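Fotstead writes software for two-armed robots that handle cloth. We're a small company, and we work on perception, motion planning and the tools that hold the two together. We don't build arms. Our customers already have them and need them to do something useful with laundry, linens and returned clothing.

Most of our working day happens at a table with a plastic bin and some clothes on it.

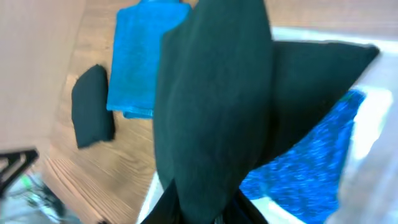
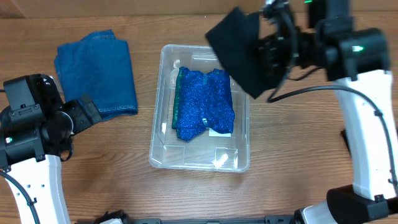
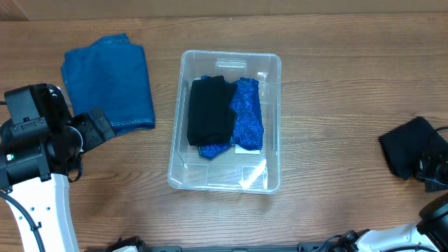

*Cloth handling at the bench. The first view is from the wrist, the other two are from overhead.*

## What we do

A folded shirt is a hard thing for a computer to reason about. A box has the same shape wherever you put it. Cloth changes shape every time it's touched, and dark cloth hides its own edges from a camera. Our software has to decide where one piece ends and the next begins, where to pinch it, how high to lift, and how to set it down so that the next step is still possible.

The work is split into three parts, and each has its own name inside the company.

**Gruver** is the perception side. It takes the wrist and overhead views and labels each piece of fabric, including the ones that are partly covered. It also marks likely grasp points and gives each one a score.

**Weerakoon** is the planner. It picks the order of moves, assigns them to the left or right arm, and keeps the arms out of each other's way. If a grasp score is too low it asks for another look before it commits.

**Wutden** is the toolset. It records every run, lines up the camera views with the joint readings, and lets an engineer step through a bad grasp one moment at a time. We wrote it for ourselves. Customers kept asking for it, so now it ships with the rest.

## How we work

We test on real arms every working day. Simulation is good for checking that the planner won't swing an elbow into the bin, but it still gets cloth wrong often enough that we don't sign off on a release from simulation alone.

The current release was tested on 2684 recorded runs. Of those, 1128 used dark fabric, which has been the main source of missed grasps and is where most of our perception time goes now. Before a customer gets an update, it has to pass a fixed set of 56 bench tasks. If one fails, the update waits.

Clear plastic is the other thing we spend a lot of time on. It throws glare, and the table shows through it, so a planner that trusts its cameras too much will misjudge the rim. Gruver now treats the rim of a bin as its own kind of object, with a margin that can be set per site.

## Where we are

The company started in a rented unit with one table and two borrowed desks. We moved to our present building in April, and the whole team sits within walking distance of the bench. People who write planning code also take shifts running the arms. New hires spend their first two weeks there before they change any code.

## Working with us

We usually begin with a short trial on a customer's own items. Send us a box of what you handle, creased and mixed up the way it normally reaches you. We run the trial, share the Wutden recordings, and tell you which items we can handle now and which we can't. Trials are limited to 3000 grasps, and the recordings are yours to keep.

We're hiring for perception and for motion planning. Openings are listed on the jobs page, and general questions can go through the contact form.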